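The Braltberg Trial

12 Comments 37 Shares

The evaluation office at Stelard opened its final session on a Saturday in September, at the close of a program that had run to 2,257 recorded grasps. Two hands remained under consideration. The Dmytriv hand had been fitted first, in accordance with the schedule, and its results had been entered without remark. The Anska hand was to be judged on the same fruit, the same basket and the same refrigerator.

The evaluator assigned to the session had served the office for 14 years. She was required to record grip, reach and release, and to refrain from opinion. She read the instruction aloud, as the procedure provided, and gave the signal to begin. 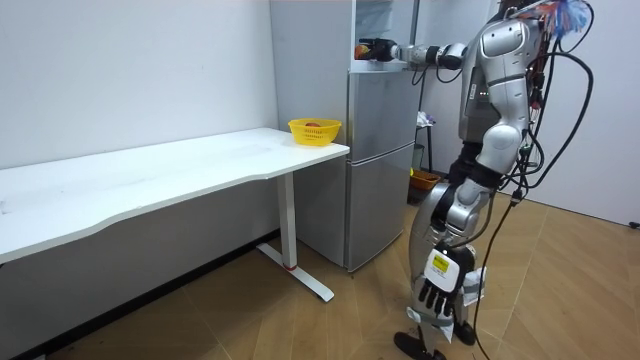
The object, most likely the fruit, at the front edge of the upper compartment.

She noted the position of the arm and waited. The form allowed 900 characters for observations. In previous sessions she had left that space blank – the office preferred it so – and the reports had gone to Braltberg with their columns complete and their margins clean.

On this occasion she wrote that the hand had seemed careful. She considered the word for some time. It had no unit and could not be compared with anything in the Dmytriv file. A reviewer would ask her to strike it.

She signed the form with the word in place and asked for the second fruit.

Share 37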